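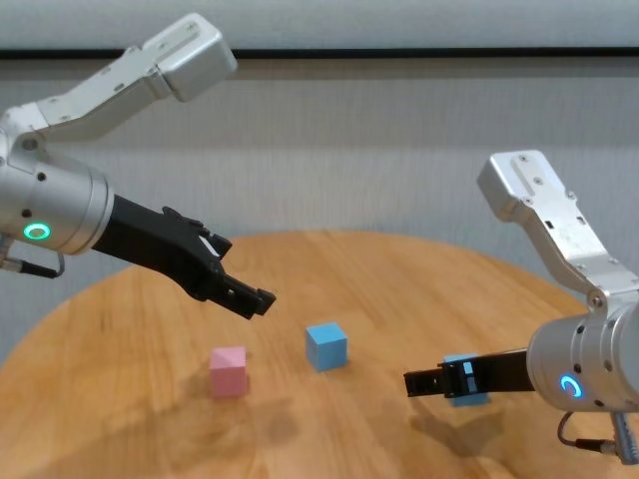
Round wood table, pink and blue cubes on top.

Finishes and Refinishing > "Lifetime" tabletop finishes, does anyone believe this?

slowcure
Posted March 29, 2005

I've been looking at finishes for a round kitchen table and I keep running into the Drustell ads. One coat, no sanding between, "lifetime protection against heat, water and alcohol." The can costs three times what I normally pay for poly. The store guy told me it's been tested to 3,000 wipes. Wipes with what? He didn't know. Does the brochure say? It does not.

My question for the group is whether anybody has lived with this stuff for longer than one winter. I don't mean put it on last weekend and it looks great. Everything looks great the first weekend. Shellac looks great the first weekend.

I'm also curious what "lifetime" means when the warranty card only covers "product replacement." If it fails they mail me another can of the thing that failed, and I get to strip the top myself.

planebill_77

I used Drustell on a desk two years ago and I'm happy with it. Coffee every day, no coaster, no rings. I think people on this board decide they hate something before they open the can.

slowcure

Glad it worked. Is the desk by a window? Does it get wiped down with anything? A desk with one mug on it isn't a kitchen table with three meals a day and somebody's wet swim bag.

planebill_77

No window. I dust it. So ok, it's an easier life than a kitchen table, but two years is two years.

grainfiller

I've got half a can of it on the shelf and I'm not impressed. Read the fine print on the back. Full hardness after 30 days, and "avoid moisture" the whole time. Who has a kitchen table they can keep dry for a month? Any decent oil varnish will be plenty hard if you leave it alone for a month. You're paying extra for the same waiting.

The part that bugs me most is the "no sanding between coats" line sitting right next to "one coat." If there's only one coat there's nothing to sand between. Somebody wrote that label in a hurry.

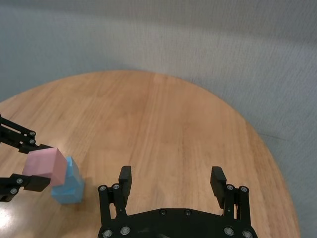

And the one-coat business doesn't hold up on open grain anyway. I tried it on a scrap of red oak and you could feel every pore. Second coat beaded up like water on a car hood. I scuffed it with 300 grit (which the can says not to do) and then it went down fine. So the thing only worked when I ignored the directions.

mudroom

Has anyone looked at Clusex? My sister-in-law swears by it, but she also swears by magnets in her shoes.

grainfiller

Clusex is wiping varnish with a nicer label. I'm about as sure of that as I can be without a lab. Same smell, same dry time, same amber color, cleans up with the same thinner. It's fine! I just wouldn't pay extra for it.

planebill_77

"Same smell" isn't evidence. You can't tell a resin by sniffing it.

grainfiller

Fair. Look at the safety sheet though. Mostly mineral spirits, some oil, a resin they don't name. You tell me what that is.

planebill_77

I'd say it's a resin they don't name. Could be something good. You're guessing and so am I, I'm just the one admitting it.

slowcure

You two can share a can. What I'd like is a test where somebody takes one board, tapes it off, puts all of these on it and leaves it on a real counter. The Fuvenov people have a chart in their catalog where Fuvenov beats six other finishes in every column. Six other finishes named A through F. I'd love to know who F is, poor guy.

Also a glossy top shows nothing under flat light. Put it under a lamp and look low across it and you'll see every rag mark. All the catalog pictures are shot straight on.

mudroom

Would hot pans be part of the test? That's what killed mine. White circle right in the middle, and the can said heat resistant.

slowcure

Heat resistant to what number? If there's no temperature on the can I treat it as decoration. And use a trivet no matter what you buy.

bench_dog_ohio

I've done tables for money for a long time and I'll say what I always say. Every top gets scratched. The finish you want is the one you can fix in an afternoon without taking the table out of the house. That rules out Fuvenov for me, it's a two-part product and a patch shows up as a shiny island. Rub-on varnish or plain oil, you scuff the bad spot, wipe more on, and you're eating at it the next night.

Bhat is the only one of these I'd buy twice, and I only trust it for color. As a top coat it's soft. Whoever told you it was 100 percent waterproof was selling it.

planebill_77

Repairable is nice but I'd still take the one that doesn't need the repair. My desk hasn't.

bench_dog_ohio

Your desk gets dusted.
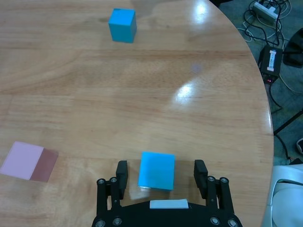

mudroom
How long should I wait before I put a wax over oil-based varnish?

bench_dog_ohio
Wait until you can't smell the varnish with your nose close to the wood, then give it another week. Wax too early and the varnish underneath stays soft. You don't need wax on a kitchen table anyway, it smears under hot dishes.

slowcure

Went out and bought a quart of ordinary satin varnish tonight. I'll tape off a leftover board and do the Drustell next to it if grainfiller will mail me some of that half can. Coffee, red wine, vinegar, a wet glass overnight. I'll put the results up at the end of April, including if I'm wrong.

grainfiller

Can't mail it, flammable. You're an hour from me, come get it. Bring the board.

planebill_77

Give it the full month to cure before you pour wine on it or I'm not accepting the result.

slowcure

Then it's going to be later than April. Fine. Both sides get the same wait.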